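From Hotel Kitchens to the School Cafeteria: A Conversation with Catarina Salgado

The Brukton Unified School Meals Office prepares lunch for 900 students each school day from a single production kitchen on Goodwin Street. Catarina Salgado joined the office as head of menu development in March, following a long career in hotel and catering kitchens. She met with the district newsletter to discuss the new menu, the recipes that will remain on it, and the work of cooking at scale.

Ms. Salgado began her training in pastry and spent much of her career at the Sternommont Hotel, where she was responsible for banquets. She described the move to school meals as a change of pace, though a smaller one than her former colleagues had predicted.

"A banquet is a large number of people eating the same thing at the same time," she said. "So is lunch. The difference is that a wedding guest will politely finish a dish he does not care for, and a second grader will leave it on the tray where you can see it."

Her first assignment was a review of the baked dishes, several of which had not been revised in many years. The macaroni and cheese was the first to be rewritten. The earlier recipe called for a sauce made well ahead of time and held warm, which caused it to thicken and turn grainy before service. The new version uses a thinner sauce, combined with undercooked pasta and finished in the oven.

"The pasta goes in four minutes short of the time on the package," Ms. Salgado explained. "People worry when they see how loose it looks going into the pan. It should look like soup. By the time it reaches the line, the pasta has taken up what it needs."

Asked whether the dish could be made at home, she said that it could, and supplied the proportions for a family pan: one pound of elbow macaroni, five cups of whole milk, four tablespoons each of butter and flour, and one pound of sharp cheddar, grated from the block. A teaspoon of dry mustard is added with the flour. The pan is baked uncovered at 375 degrees until the edges bubble, usually 25 minutes, and rested for ten minutes before serving.

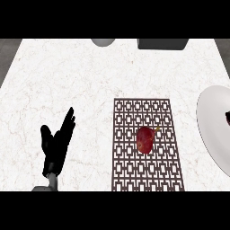
Firdevs Tokgöz

The review also extended to vegetables, which Ms. Salgado identified as the most difficult part of the menu. Under the previous cycle, carrots and green beans were steamed in deep pans. Both are now roasted on sheet pans in a single layer at 450 degrees, with oil and salt.

"Steam is convenient, and I understand why kitchens depend on it," she said. "But a carrot that has browned a little is sweet, and children know that immediately. We had to rearrange the whole morning to free up the ovens. Mr. Kumsa was very patient with me about the schedule."

Getachew Kumsa, the production manager, confirmed that the first bake now begins at 6:15 a.m. and that the bread order has been moved to the afternoon before. He noted that the lentil stew, a recipe he contributed several years ago, has been kept without changes.

"She tasted it and asked what was in it," Mr. Kumsa said. "I told her onions, and then more onions, cooked for a long time with no oil at the start. She wrote that down and went on to the next recipe."

Not every trial has been adopted. A baked fish with tomato and olives was served at Dustley Elementary and withdrawn after one service. Ms. Salgado said she intends to return to it with a milder sauce and the olives offered separately.

"I grew up eating that dish and I was perhaps too loyal to it," she said. "My mother would have told me to leave out the olives."

The fall menu will add a chicken and rice bake, a bean chili, and an apple crisp made with oats. Families who wish to suggest a recipe may send it to the Meals Office in writing, with quantities and the number of servings it makes.

Comments

Henrique Correia
Made the macaroni last night. It did look like soup and I did worry. Came out fine. I used half cheddar and half Swiss, which was what we had.

Nuno Vieira
Will the apple crisp contain nuts? My daughter is at Dustley and we would need to know before fall.

Brukton Unified School Meals Office | Goodwin Street, Room 303 | Contact Us | All rights reserved | Back to top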